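Kulleo project - teaching group
Minutes, 2026-07-21

1. Teaching by remote control

Yeshi Abera reported 140 runs recorded on the green and red blocks in the metal bin, and the group was delighted - that's nearly double the November total! Picks close to the bin wall are still the hardest to steer, so those get extra practice.
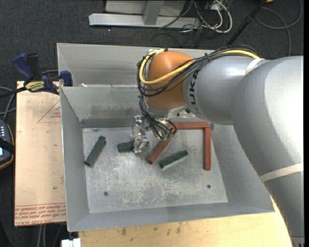
Živko Vasić asked whether new operators could start by guiding the arm by hand, then move on to the remote. Everyone liked this and we'll try it with two beginners.

2. Actions

Yeshi to set aside 13 runs for checking. Živko to write up the hand-guiding steps and send them to Gomberg.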